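Kirnham Food Skills Room
Progress report to the Bellell Fund, October

The upstairs room at Trurkcombe is in use. The white table is in place near the railing, and the eggplant tasks have started.

Picking up and holding the eggplant

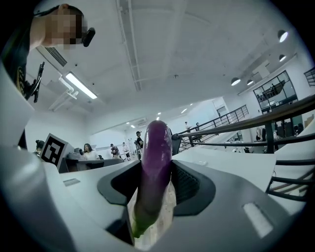
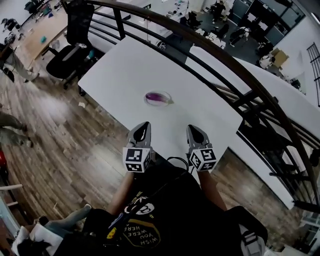
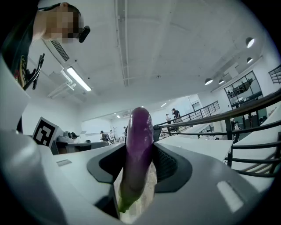 The purple eggplant is in all three; the second also has the clear plastic container on the table.

Spending to date

We have spent 290 of the 1,000 granted. Most of it went on containers and the table. The Bondarchuk invoice for shelving is not yet paid.

Still to do

The shelf area needs sorting and the plank floor needs sweeping at the end of each session. We would like 2 more tables before the next stage, which covers 8 other vegetables. A revised budget will follow with the next report.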